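Two-Arm Manipulation Lab – Handout 4: Plates and Shelf
Sistamska course page, project section

Read before Monday. Bring the printed checklist, no laptops on the robot table please.

What the task is

Plates on the table, plates on the shelf, two arms. Your team teleoperates the task, records it, then trains a policy on the recordings. Same arms for both halves of the course so calibration files carry over. If yours is older than April redo it.

Division of work between arms:
left arm – anything left of center
right arm – right column and the shelf
center column – whichever arm is closer, but decide BEFORE you record and stick to it for the whole set

Mixed habits in the center column ruined the Trondura set last term. The policy hesitated, started with one arm, switched, started again. 2940 episodes and we threw out 1092 of them.

Shelf grasps

Shelf is higher than the table, so your approach height from the table does not work there. Come in from the side, one finger over the rim, one under. Close slowly. Lift straight up before you move sideways.

In the view below the right gripper is at the rim of the green plate with the purple edge, up on the wooden platform. Look at the wrist angle, copy that one. 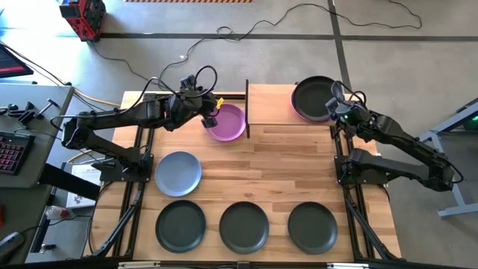 Table grasps

Different problem. Plate lies flat, not much room under the rim. Fingers come down over the rim from above, pinch, tilt a little, then lift. If you feel the table through the leader arm you are too low, back off and start over. Don't drag. Dragging moves the neighbors and then the whole grid is off.

Color matters less than people think but write it down anyway. Dark green on the near row all looks the same to the network, so do NOT use color as the goal label for that row, use position (near left, near center, near right). Purple is OK as a label only when there is one purple plate out. With two you need position again, see the far row and middle row here. The orange one at the right end of the middle row is fine by color, so is the pale blue.

Hand in your label sheet with the data. File name = team name plus set number, e.g. Lindgren_12. No spaces!

Recording rules
20 seconds max per episode
arms start and end at home pose
both grippers open at start
failed grasp – keep going if you can recover, mark the episode R
plate off the table – stop, delete, reset

Occlusion: the grippers hide plates from the top camera. Below, the right one covers the right half of the orange plate. The wrist view has to do the work at that moment so check both streams before you accept an epsiode. 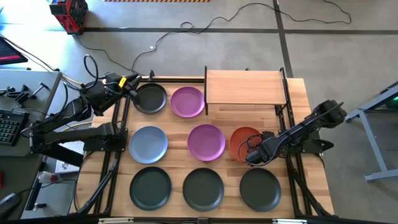
Stollus: our team tried dropping the top view completely for the last centimeters and grasps got worse, the arm lost track of the neighboring plates. We would keep both streams and just train longer.

Good point, added to the reading list for week 5. Teams that want to test it can do so as the optional part, same grading.

Due

Label sheet and raw data by noon Monday. Trained policy the week after. Report two pages, plots dont count toward the length. Put your failures in, with the episode numbers.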